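Storing hand tools in a plastic tub: will the handles suffer?

Home > House and garden > Sheds and storage

Posted by Eglė Butkienė

Hello all! I've finally cleared out the back porch and I'm so pleased with it that I want to keep it that way. The long tools hang up nicely now, but the short ones (hand fork, a little hoe, two trowels, a brush) have nowhere to live. I bought a big plastic tub from Akudside for them and it's lovely and cheerful, but everything flops over and the handles poke out past the rim, so I keep catching my sleeve on them as I go by.

One of the handles is bare wood with no varnish on it at all. Will it mind being in plastic all winter? And is there a way to make things stand up without buying another rack? I have a 100 litre bag of bark left over, if that's any use.

Page last changed: June, 09:45 (3 edits)

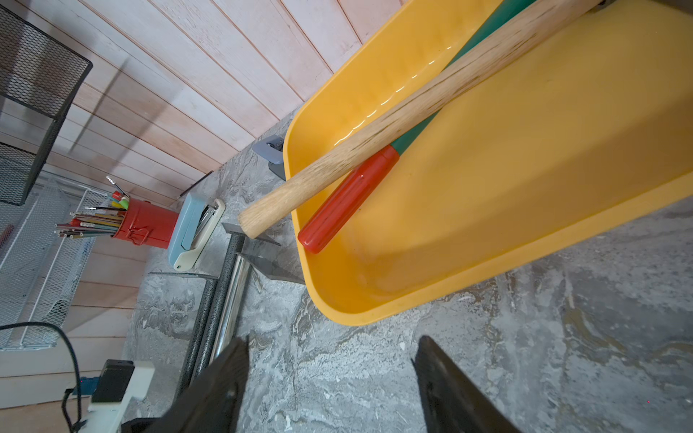

Liis Bite

Oh, I do love a yellow tub! Mine has been through everything and a bright one is so easy to spot when you've left it at the far end of the garden. Handles lying across the top and sticking out over the rim are the usual trouble with wide tubs, and there are two cures I'd try.

The first is sand. Put a good layer of dry sharp sand in the bottom, deep enough to cover the metal ends, and push the tools in head first. They stand up like flowers in a vase, and it cleans the blades a bit each time you pull one out. I stir 500 ml of vegetable oil into mine, though people argue about that (mine has never gone sticky). Don't use the bark! It holds damp and you'll have rust by spring.

The second is for the bare wood. Sand it lightly, wipe on raw linseed oil with a rag, leave it a quarter of an hour and wipe off whatever hasn't gone in. Do it again the next evening. It's such a satisfying job, the grain comes up beautifully. Spread the rag out flat outdoors to dry afterwards, never scrunched up, as oily rags can catch fire on their own. Plastic grips only want warm soapy water.

379 people found this helpful

Randard

Just hang them up. Drill a hole in the end, loop of string, done.

Lūse

Agree with Liis about the sand, brilliant stuff, but fill the tub where it's going to stand! I filled mine in the kitchen and couldn't shift it. If it does need to move, stand a few tall tins inside the tub and put the sand in those. Wire mesh baskets are good for gloves and seed packets too, the air gets round them.

Eglė Butkienė

Tins it is, I've got loads! Linseed oil is on the list for tomorrow. Thank you both, and Randard, I'll try the string on the brush.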